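Karla Becerra has run the dish room at Gadska for 10 years, and she still does the first load herself. The restaurant opens at five. By three she has the racks out and the sinks filled.

"People think the machine does it," she says. "The machine does the last two minutes. If the plate goes in with egg on it, it comes out with egg on it, only harder."

She started in a hospital kitchen, where 2000 trays came back in a day. She learned to sort before she learned to wash. At Gadska she has three people under her, and the first thing she teaches them is how to stack.

"Bowls with bowls. Never a fork in a cup. I had a boy, very fast, and he broke 87 glasses in his first October. He slowed down after that and broke almost none."

I asked about pay. She said it was better than it used to be, and that the owner, Booker Pennington, moved the dish room into the tip pool after two washers quit in the same week.
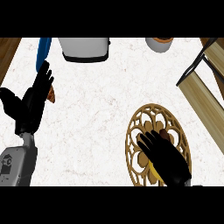

Her own kitchen at home is small and she keeps it plain. She washes by hand, glasses first, and lets everything air dry. "My daughter wants to buy me a dishwasher. I told her, buy me a chair."

Her knees are the trouble now. She wears the same black clogs every shift and replaces them each spring. She plans to stay until her daughter finishes school, and then move closer to her sister.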